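**Tue 6 August**

The kitchen swap at the Barajas building is open again, and I went over on my lunch break to see what had come in. If you missed it in April (I did, and heard about it for weeks), it's the long upstairs room on Keller Street where people drop off the kitchen things they've quit using and other people take them home for next to nothing.

Anayeli Espinoza runs it, and she had me carrying stuff before I'd even signed in! She told me 33 households have dropped things off so far this summer, and the spring round brought in $1,559 for the Cederlow lunch fund. She'd like to beat that. Prices are simple – $4 for anything you can hold in one hand, and you ask Anayeli about the rest.

Small appliances go fastest, she says, and I believe it. My sister came home in April with a waffle maker she swears she needed, and I've eaten exactly one waffle out of it. Plates and mugs hang around longer, so if you've just moved and own two forks and a bowl, this is your week.

I'm a mug person, so I went straight for those.

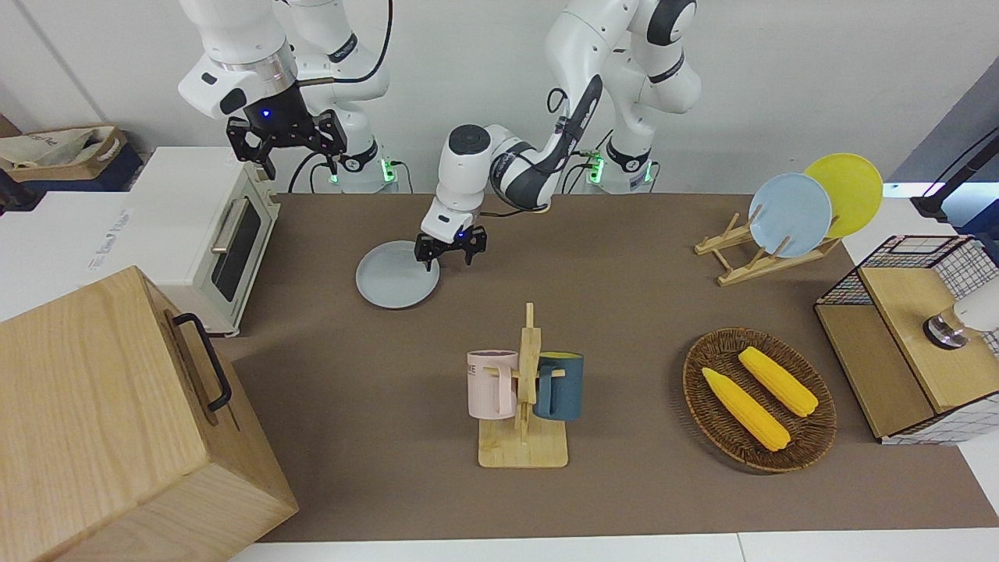 I've wanted a mug tree for ages, the plain wooden kind with pegs, and a pink mug would look great on it next to my ugly green one from college. A white toaster oven would be harder to squeeze in, my counter being what it is. Light blue plates, though? I could find room for light blue plates.

Doors are open until 7 every night through Saturday. There's room for 70 more drop-offs before Anayeli has to start saying no, so get yours in early, and please wash it first. Parking behind Ciroris is fine after 5 – before that you'll want the street. Bring small bills and your own bags, she runs out of both by the second day.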